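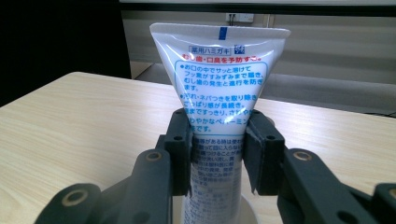 Fig. 1. A tube of toothpaste with Japanese print, stood on its cap.

Digital Money and Its Promises
Session 4: Stablecoins, or what "backed by" means
Notes by Vega Cuesta, 2018-10-16

Read these with the Clarine paper open beside you. I will assume you have got as far as its section on reserves, where most of our trouble starts.

1. The claim

A stablecoin is a token that is meant to keep the same price as something else, nearly always a dollar or a euro. The sales pitch goes like this. Ordinary coins swing about too much to be used for wages or rent, so we make one that doesn't swing, and then people will use it as money.

The first half is fair. The second half is a guess, and I have yet to see much to support it. Most of the stablecoin use I come across is traders parking funds between two bets. That is a real use, but it is a long way from paying the rent.

Note the word "meant" in my definition. A peg is a promise about a price. It tells you what the issuer would like to happen.

2. Three ways of making the promise

Cash in a bank. The issuer takes in one dollar, hands out one token and says the dollar is sitting somewhere safe. Clarine works like this. You are trusting the issuer, the bank and whoever checks the bank statement. Ask yourself what the blockchain adds here. It can show how many tokens exist. It cannot look inside a bank account.

Other coins as cover. Sekilau asks you to lock up more than you borrow, because the cover itself may fall in price. Put in 100 dollars' worth of a coin and you may draw up to 60 dollars in tokens. If the cover drops too far, the contract sells it. This is at least open to inspection. The weak point is that everybody's cover tends to fall on the same day, and the contract then has to sell into a market with few buyers.

No cover at all. Laritz promises to print more tokens when the price is high and take some out when it is low. To take tokens out, it sells "shares" in future printing. Who buys those shares when the price is falling? Only someone who thinks the price will come back. So the scheme depends on confidence at the moment when confidence has gone. Its paper spends 15 pages on the printing side and one paragraph on this.

3. Worked case: how much is really there?

Suppose an issuer has 700 tokens out, each promised at one dollar. It holds 100 dollars in a current account and has lent the other 600 to a related company.

Are the tokens fully backed? On paper, yes. Assets are 700, debts are 700.

Can the issuer pay if holders of 60 tokens want their money today? Yes. Holders of 200? No, unless the related company pays back early, and it may well be in trouble for the same reasons.

Now reread the Clarine sentence "every token is matched by assets of equal value". It would be true of the issuer in our case. It says nothing about how fast those assets turn into cash, or who owes them. I am not accusing Clarine of lending out its reserve. I am saying that its own wording would allow it.

4. Audits and things that look like audits

The June report by Fuchs, which Clarine puts on its front page, is often called an audit. Please read what it says. Fuchs was shown a bank balance on one day, chosen by the client, and agrees that the number was the number. It did not look at debts, at the days before and after, or at whether anyone else had a claim on the money.

A balance can be borrowed on Monday and given back later in the week. I don't know that this has ever been done here, and neither does Fuchs, which was not asked to find out.

When you meet one of these letters, look for the following: the date it covers and who picked it; whether debts are listed; whether the bank is named; and the paragraph near the end where the firm says what it did not do. That last paragraph is usually the most useful.

5. Redemption

Who can hand tokens back and get dollars? Small holders often can't. The Clarine terms let the company refuse or delay a request "where it sees fit". A holder without the right to redeem has to sell to somebody else at whatever price is going, and is leaning on the peg at second hand.

Students last year argued that big traders will close any gap by buying cheap tokens and redeeming them. Fine, provided redemption stays open. The argument is weakest in a panic.

For next week

Take either Sekilau or Laritz. Write one page on what would have to go wrong for a holder to lose half their money, and who would know first. Quote the terms, not the website. Leave price charts out, as a flat line up to yesterday is no help with the question.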